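Numano Tabletop Manipulation Software
Interim progress report to the Kallanska Fund
Reporting period: second half-year, to the end of October

1. Purpose of this report

This report sets out progress on the software work package of the Numano project during the second half-year of the grant. It covers perception, grasp planning, motion control and the supporting tools. Hardware and staffing are reported separately and are mentioned only where they have affected the software schedule.

2. Summary of position

The work package is on schedule in perception and control and six weeks behind in planning. The delay arose from the decision, agreed with the Fund at the last review, to replace the original planner with Prokau, our own task sequencing module. Spending on the work package remains within the approved figure and no additional funds are requested.

3. Perception

The object detector has been retrained on a larger set of labelled tableware. The earlier version performed well on single items and poorly where one item stood partly behind another. It also tended to read bright reflections on glossy plastic as edges, which led to false outlines inside bowls. The retrained version treats the rim as the main feature and fits a full ellipse to it even when part of the rim is hidden.

Pose estimates are now refreshed in 40 milliseconds, against a target of 50 in the original proposal. Cups lying on their sides are still the weakest class. The detector finds them reliably but sometimes reports the open end and the base the wrong way round, and work on this will continue into the next period.

4. Grasp planning

Prokau replaced the earlier planner in the main branch in July. It receives the list of detected items, selects a grasp for each and works out an order of moves. For cups and bowls it considers two families of grasp: one with both fingers outside the item, and one with a finger inside the rim. The second is preferred where neighbouring items leave little room, and it places a tighter demand on the height estimate.

Each proposed grasp is now checked for clearance against every other item on the table before any movement begins. In the previous design this check was made only against the nearest item. The change lengthened planning time at first. After the collision models for bowls were simplified, the time returned to an acceptable level.

Stacking and nesting have been added as task types. The planner can be asked to nest cups of the same shape, and it will refuse the request if the estimated poses are not certain enough. The threshold for refusal is set in a configuration file and is recorded with every run.

5. Motion control

The controller now slows the arm during the last part of each approach, using the estimated rim height as its reference. A stop condition based on unexpected resistance has been added at the gripper. We recorded 275 trial runs in the period, of which 32 ended in a controlled stop. The logs show that most of these stops followed an error in estimated height, and the remainder followed a planning timeout.

6. Tooling

The replay tool, Montoya, was released to all project staff in September. It allows a recorded run to be played back alongside the detector output, the selected grasp and the commanded path. Staff report that finding the cause of a failed grasp now takes minutes where it previously took most of a morning. Logs are kept for 30 days on the local server and are then moved to the archive. A written guide to the log format is in draft.

7. Work at the test table

Coloured plastic bowls and cups on a green cloth, with the gripper at a green cup in the first picture and at an orange cup in the second.

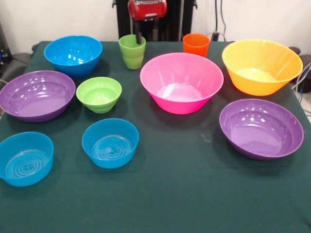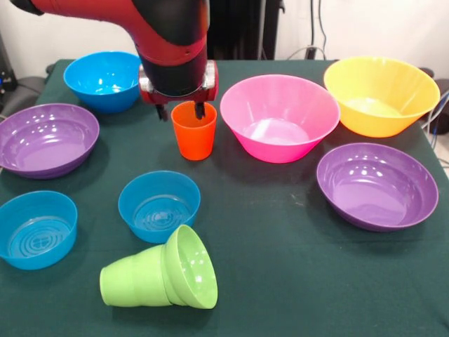

8. Comments received and response

The Kallanska Fund asked whether the refusal threshold in Prokau could be set so cautiously that the reported results would look better than the system deserves. The project accepts that this is a fair concern. From the next period, refused requests will be listed beside completed and stopped runs, and the threshold in force will be printed at the head of each results table.

The Fund also asked for an earlier date for the log format guide. A first full draft will be supplied in January, together with a sample set of logs that can be opened in Montoya without access to the project server.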